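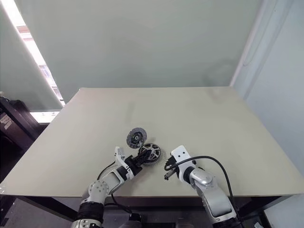
Print | E-mail this article

Reserved powers clause (Cikivstead Charter)

The reserved powers clause is Article 6 of the Cikivstead Charter, the basic law of the town of Cikivstead. It states that the town government may use only those powers the charter names, and that every other power stays with the residents until they grant it by vote. It is often cited in writing on limited government at the local level.

Text and scope

The clause consists of two sentences. The first lists the subjects on which the town council may pass ordinances: roads, water, drainage, fire protection, public records, and the keeping of the peace. The second bars the council from acting on any other subject "by ordinance, rule, contract, or fee." The word "fee" was added by amendment, after the council had used service charges to reach matters outside the list.

The clause binds the council, the town clerk, and any board the council appoints. It does not bind the county or the state, whose laws apply in Cikivstead as elsewhere. Where a state law requires a town to act on a subject not listed in Article 6, the charter treats the duty as granted for as long as the state law remains in force.

Origin

The first draft of the charter contained no list of powers. It gave the council authority over "the general welfare of the town," a phrase common in municipal charters of the period. Bok-nam Geum, a member of the drafting convention from the Flakine district, objected that the phrase set no limit a court could enforce. Geum proposed a closed list. Delegates from the Seo district preferred a general grant with a bill of rights attached, and argued that a list would have to be amended each time conditions changed.

The convention adopted the closed list in August, by a margin of 19 votes. A short bill of rights was kept as Article 7. The full charter was then approved by the residents, with 938 in favor and 363 against.

Granting of new powers

A power not on the list may be granted by ballot. The question must name a single subject and must be printed on the ballot in full. A grant made in this way lapses after six years unless renewed by a second vote. Grants have been made for street lighting and for animal control. The lighting grant has been renewed each time it has come up. The animal control grant was allowed to lapse once and was passed again in a narrower form that covers dogs only.

The Undance case

The leading dispute under the clause concerned Undance, a dance hall outside the town center. The council required the hall to hold an entertainment permit and to close at 11 p.m. The owners argued that entertainment was not a listed subject. The council replied that late closing fell under the keeping of the peace.

The court divided the question. It upheld the closing hour on the ground that noise at night was a matter of public peace, and struck down the permit, which applied at all hours and to events that made no noise. Later decisions have followed the same test: a measure must relate directly to a listed subject, and must reach no further than that subject requires.

Commentary

Na-rae Ahn, in a study of small-town charters, describes Article 6 as strict in form and moderate in use. Ahn notes that the peace power has been read more broadly than the drafters intended, and that most growth in town activity has come through that reading and seldom through the ballot. Supporters of the clause answer that the ballot procedure was meant to be difficult. Critics point to the cost of single-subject elections and to low turnout at renewal votes.

See also: Enumerated powers; Home rule; Police power; Sunset provision

Print | E-mail this article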